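Moving Out of Aguirre Court: Frequently Asked Questions

Astville Housing Office
Last updated April 13, 2022

How much notice must I give before I move out?

Tenants on a standard lease must give 40 days' written notice. Notice may be delivered to the front desk at Aguirre Court or mailed to the Housing Office at 3286 Ferkow Road, Astville. The notice period begins on the day the office receives your letter, and the desk will stamp a copy for your records on request. Notice by telephone is not accepted.

May I leave before my lease ends?

Yes, but rent remains due until the end date of the lease or until a new tenant moves in, whichever comes first. Tenants who are called to active military duty or who are moving into nursing care should speak with the lease manager, Shona Tamihana, before sending notice. Different terms may apply.

Do I need to be present for the final inspection?

You are not required to attend, although you have the right to do so. The inspection takes 45 minutes for most apartments. If you wish to attend, mark the box on page 2 of the move-out form and list the times that suit you. All personal property must be out of the apartment before the inspector arrives, including anything kept on the balcony or in the basement lockers.

When will my deposit be returned?

The office mails the deposit, together with a written list of any deductions, once the inspection report has been signed. Please make sure that a forwarding address is on file. Deposits for joint leases are paid in a single check made out to all tenants named on the lease, unless every tenant has signed the split payment form.

What happens if I do not return my keys?

Rent continues to be charged until all keys, mailbox keys and parking passes are returned. Tenants in the Rodon wing must also return the laundry card. Any balance left on the card is refunded with the deposit.

Can I dispute a deduction?

Yes. Write to the office, state which deduction you dispute, and include copies of any receipts or move-in photographs. A second staff member — never the original inspector — will review the file and reply in writing.

Will I be charged for marks on the walls?

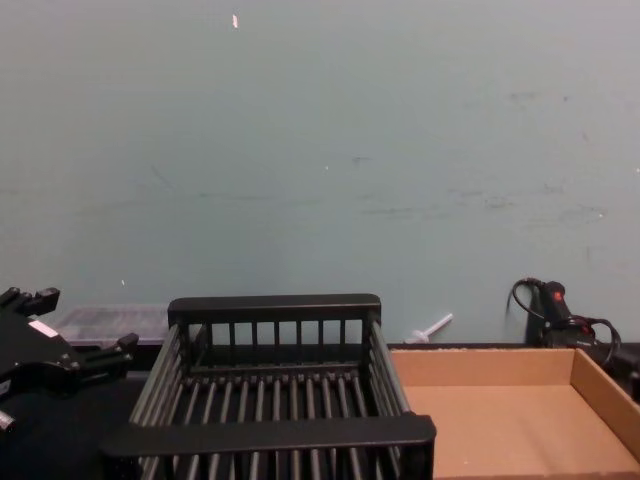

Paint is expected to age during a tenancy, and the office does not charge for ordinary wear. Kitchen walls in particular collect marks near the places where dishes and pans are handled. Faint scuffs, smudges and tiny chips, like those on the wall beyond the black dish rack, are recorded in the report as ordinary wear and carry no deduction. Large holes, crayon, and paint applied without written permission are charged at the cost of repair. Tenants are asked not to touch up the walls themselves.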